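About us

Stakton is a shared workshop with a robotics bench at the back of it. We have 41 members, a woodworking side, an electronics side and a small kitchen, and since last October we have been building a two-armed cell that handles everyday household objects. This page covers who we are, what we are building and how to join in.

How we started

Clodagh Mulligan and Colm McGrath took on the lease of the old Zudmont upholstery works when the upstairs had no heating and the downstairs had one working socket. Clodagh had spent her career wiring packing lines. Colm taught metalwork and wanted somewhere to keep his lathe. They advertised for other people to split the rent, and the first members brought their own tools, most of which are still here.

The robotics bench came later. A few of us had built single arms at home and kept running into the same problem, that one arm on a kitchen table has to be packed away before dinner. A permanent bench meant that an arm could stay bolted down and hold its calibration from one evening to the next.

What is in the workshop

The ground floor is 260 square metres. The wood shop takes up the front half and has its own extraction. Electronics has four soldering stations, a reflow oven and the parts wall, which is labelled by value and should be left that way. The robotics bench is behind the partition, away from the sawdust.

Storage is by the crate. Each member gets one, with a second on request if there is room on the racking.

The cell

Both arms are bolted to an aluminium rail along the front, each on its own mounting plate. The walls are panels in orange and blue, held by aluminium posts at the corners. We tried it without walls first, and people walking past behind the bench upset the vision software often enough that we gave in and put panels up. The tabletop is a marble pattern in light grey.

The left arm carries a small camera on its wrist, over the gripper. Keeping the cable clear of the elbow took several attempts, and we now leave a generous loop along the top of the arm.

At present we work with mugs and coasters. Mugs are a good test because the handles point in all directions and the finishes vary. Matt black and plain white both gave us trouble at the start, for opposite reasons. The gripper jaws are on their fourth version. The first three were printed too thin and flexed.

Our log stands at 1,308 attempts, good and bad together. We write up the bad ones in more detail. The control software is called Wulero and is written by members, mainly in the evenings. It is free to copy, and the notes that go with it are kept in a ring binder on the bench as well as on the shared drive.

Money and parts

Members pay a monthly fee which covers rent, power and consumables. The cell has its own budget, so that people who only use the wood shop are not paying for motors. We have spent about 300 pounds on fixings, panels and cable this year. Ó Gríofa, the metal stockist two doors down, lets us have aluminium offcuts at scrap price.

Joining

New members have a short induction on each area they want to use. For the robotics bench it covers the emergency stop, how to power the arms up and down, and where to keep your hands when they are live. You do not need to have built anything before. Several people on the cell started by sorting screws and learned the rest as they went.

The bench is in use most evenings from seven. Visitors are welcome to come and watch, and the side door is the one to knock at. If you would like to work on the cell, ask for Colm. For everything else, ask for Clodagh.

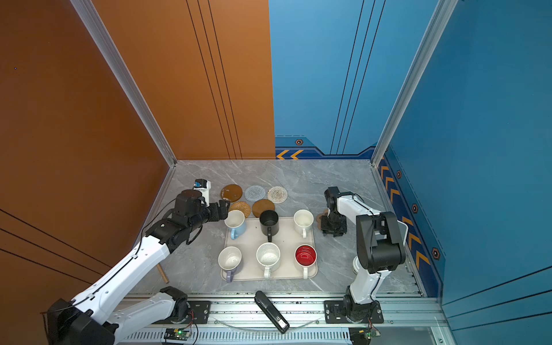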